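Kumeck Practice for Hand-Held Gripper Work

The Kumeck Practice (often KP, in older papers the Prater rules) is a voluntary code for recording manipulation tasks with hand-held grippers. It covers the work surface, the opening state of the jaws, cable routing and the order in which a task is carried out. It does not cover powered arms, which fall under the separate Wulleo guide. The current edition runs to 1,068 numbered clauses, most of them inherited from a laboratory handbook kept at Dela Peña.

Scope

The code applies to any tabletop task performed by one operator holding one or two grippers. A task is taken as a single unit from first reach to final release. Operators who change grip partway through are asked to log a regrasp, and a unit with more than two regrasps is set aside for review.

Approach and clearance

Part 2 deals with the approach. Jaws are to be open before the gripper enters the work area, and the surface between them is to be clear. The operator should slow down over the last stretch before contact, as motion blur in the wrist view makes the position of the fingertips hard to label afterwards. Plain, light-coloured tops are preferred to patterned ones. A blurred approach is not grounds for rejection on its own, provided that the pads can still be told apart from the surface.
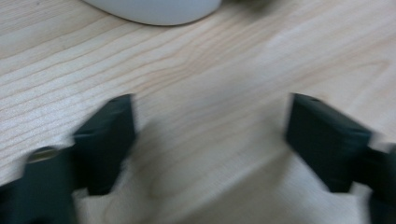

Two-handed tasks

Part 5 was added in November, after a revision led by Erlinda Tan and Jenő Katona. It sets out which hand holds and which hand is free at each stage. In the common clearing task, one gripper carries a cup or similar vessel on its side while the other stays ready near a bin on the same table. The bin lid is to be fully open before the vessel is picked up. Liners should be folded over the rim.

Each gripper cable leaves the table on its own side and must not cross the other. Floor cables are kept behind the operator's line of reach where the room allows. Stands near the work area carry hazard tape at the base, and numbered floor marks are permitted so long as they stay the same for a whole series.

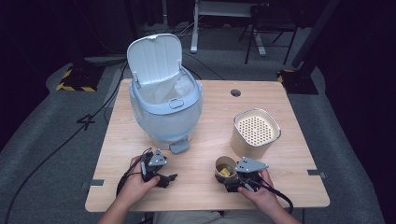 Maricel Ambrosio has objected that Part 5 asks too much of the free hand, and that an operator told to keep it ready will tend to hold it stiffly, which then shows in the recorded motion. In her view the clause should name a rest position and leave the remainder to the operator's judgement. The objection was noted in the revision of 10 July 2026 and the wording was left unchanged.

Records

A series may hold up to 900 units. Each unit is logged with the task name, the operator's initials, the gripper pair and any regrasp. Failed units are kept and labelled as failures. Deleting them is a breach of the code, whatever the cause of the failure.

See also: Wulleo guide; regrasp; wrist view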